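Gatatix Laundry Share: Frequently Asked Questions

Last updated 16/03/2021

Answers to the things people ask us most, in the order they tend to get asked, starting with money.

How much does it cost?

A bag costs 34 dollars. A bag is one of ours, the tall kind with the drawstring, filled to the line printed on the side. If you can close the drawstring by kneeling on it, you have gone past the line. We will still wash it, and we will charge you for two.

Do I have to join anything?

No. There is a membership, and it takes a little off each bag, but you can send us one load in November and never speak to us again. Plenty of people do. We try not to take it personally.

Where do you pick up?

Everywhere between the Jostach bridge and the far end of Balogun Street, plus the buildings on the hill if you can get to your own front door. Our drivers will not do the outside stairs in ice. They have been asked nicely and they have declined nicely.

Can I pick the exact time?

You can pick a two-hour window. The driver texts when the van is one stop away. If you are in the shower at that point, leave the bag in the lobby with your tag on the outside. A tag on the inside tells us whose laundry it is only after we have gone through it, and that is awkward for everybody.

Do you separate colors?

Yes, into lights, darks and reds. Red gets its own pile because red has a history. New red cotton goes in cold and alone for the first few washes, and after that it can join the darks on a trial basis. If you would like your whites to stay white, please don't hide a red sock in a pillowcase. We do shake out the pillowcases, but socks are patient.

How do you wash sweatshirts?

Inside out, cold, zippers closed, low heat or no heat. Printed logos last a good deal longer that way. If yours has already cracked, we can't uncrack it. Hoods take forever to dry, so a hooded load may come back a day later than the rest of your order.

Can you do anything about shrinking?

We can avoid causing it. Reversing it is another matter. There is a trick involving hair conditioner and a lot of careful pulling, and it works well enough that you should try it at home, on your own sweater, with your own conditioner.
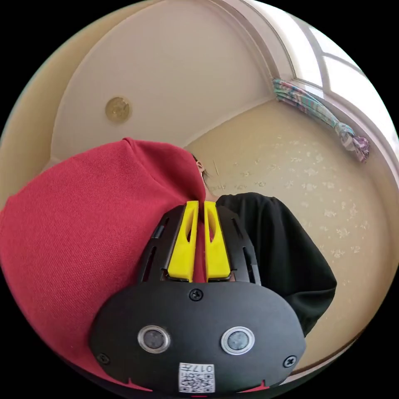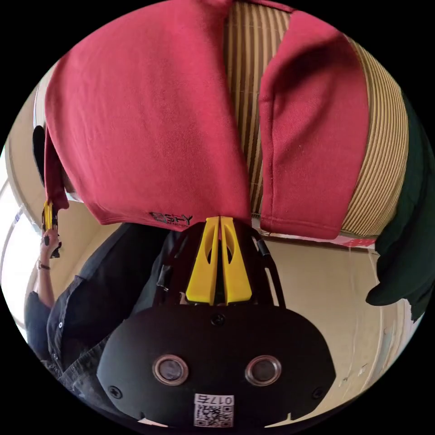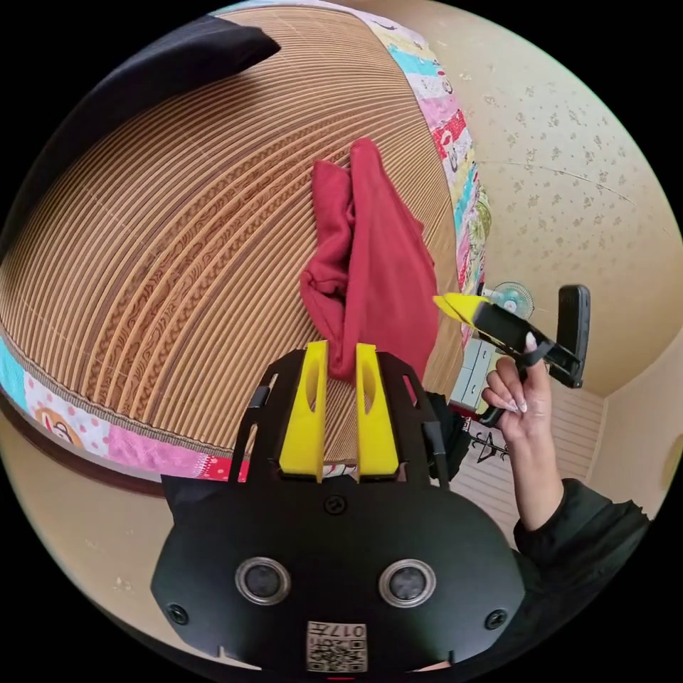
Sweatshirts, bedding and the rest of it
4 min read

Do you take bedding?

Sheets, pillowcases, duvet covers and most blankets, yes. A duvet itself counts as one full bag whatever its size, on the grounds that it behaves like one. Pillows we will take if they have a care label we can read. Mattress protectors are fine as long as you say so on the form, so that we keep them out of the hot dryer.

What about patchwork and quilts?

Machine-stitched patchwork is usually fine on a gentle cold cycle. Older or hand-stitched pieces go to Clara, our slow service, where things are washed in a tub, rolled in towels and dried flat. Clara takes a week and costs more, and we will not rush it. If you aren't sure whether your quilt is an antique or just old, say "not sure" on the form and we'll treat it as the expensive one.

Can you clean a woven mat?

Not in a machine, please. Natural fibers swell, dry crooked and come out shaped like a potato chip. For a mat made of grass, reed, cane or anything else that used to grow, shake it outdoors, wipe it along the weave with a cloth you have wrung out hard, and dry it in the shade. Sun bleaches it and makes it brittle. We get asked to take these every summer and our answer has not changed.

Do you fold?

Yes. Shirts and sweatshirts are folded in thirds, towels in half and then half again. Fitted sheets are folded to the best of our ability. We have watched the same videos you have.

Can I ask for no scent?

Unscented is what you get unless you tick the box for lavender. The lavender is mild. One customer described it as "a rumor of lavender," and we considered putting that on the van.

What if something goes missing?

Write to us within a week with your order number and a description. "Black sock" is a hard search. "Black sock, small hole, left foot" is only slightly easier, but it shows willing. We keep unclaimed items on the shelf by the front counter for a month. If we lost it, we pay for it, up to 300 dollars an order.

What if something gets damaged?

Same rule, same limit. Please don't send us anything worth 3,000 dollars. If you own such a thing, it deserves better than a drawstring bag.

You found money in my pocket. What now?

It comes back in a small envelope pinned to your order. So do keys, earbuds and shopping lists. Tissues do not come back. By then the tissues are everywhere.

How do I cancel?

Reply STOP to any of our texts, or call and ask for extension 521. Cancel before the van leaves and there's no charge. After that it's a five-dollar fee, and it goes to the driver.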